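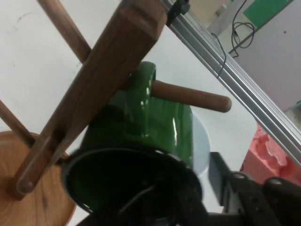
Faustine Renaud disagrees with the order of these notes: in her view the joint should be taught before the timber, given that a stool usually fails at the joint and the timber is seldom to blame. The order stands for this unit, but read section 2 first if you prefer hers.

Unit 3: Stools with round rungs

1. Parts

Seat. Round on the stool used in this unit, in a lighter, more orange wood than the legs. The grain is visible through the finish and should be read before any mortise is laid out.

Legs. Thick and square in section, with the corners slightly rounded. A square leg gives a flat face to work from, so a drilling angle can be set with an ordinary bevel gauge.

Rungs. Round dowels in the same brown as the legs. An exposed end is rounded over – a sharp end grain edge chips and takes stain unevenly.

2. The round mortise and tenon

A round tenon has very little long-grain glue surface. Most of the wall of the mortise is end grain or close to it, and the joint depends on fit. Drill the mortise first, then size the tenon to a test hole in scrap of the same species. The tenon should enter with hand pressure and light taps. If it needs a heavy mallet, reduce it.

Dry the rungs before assembly. The Clarncombe method stores them for 6 days in a warm cabinet while the legs stay at room moisture. The rung then swells slightly in the mortise.

3. Finish

Mask all tenons before staining. Stain rungs along their length in one pass and wipe at once. Sand with 120 grit and go no finer before the stain; finer grits close the surface and the color comes out pale.

4. For next session

Bring one leg blank and two rungs. Roya Kermani's worksheet on compound angles is due at the start. Questions 1 to 4 only; question 5 has a wrong angle in it and will be reissued.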